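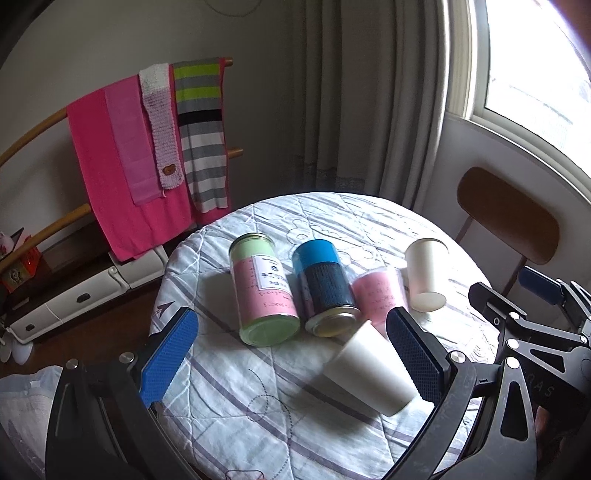
Kári Steinarsdóttir bought her house in Skaldale in March and planned to change all the windows before winter. She changed three.

"The first offer was 2000 for each window, with the fitting," she says. "The second company wanted 1000, but they did not include the removal of the old frames. I had to read the paper two times to see it."

Her house is 44 years old, and the builder, Crescencio Calvo, advised her to begin on the north side. "He told me that the south windows can wait if I paint them well. I was surprised, he could sell me more."

The work was noisy and the dust went everywhere — also into the closed cupboards. She slept at her neighbor's place for two nights.

Would she do it again? "Yes, but I would ask first who repairs the plaster. It was not in the price, and I am still looking for a person to do it."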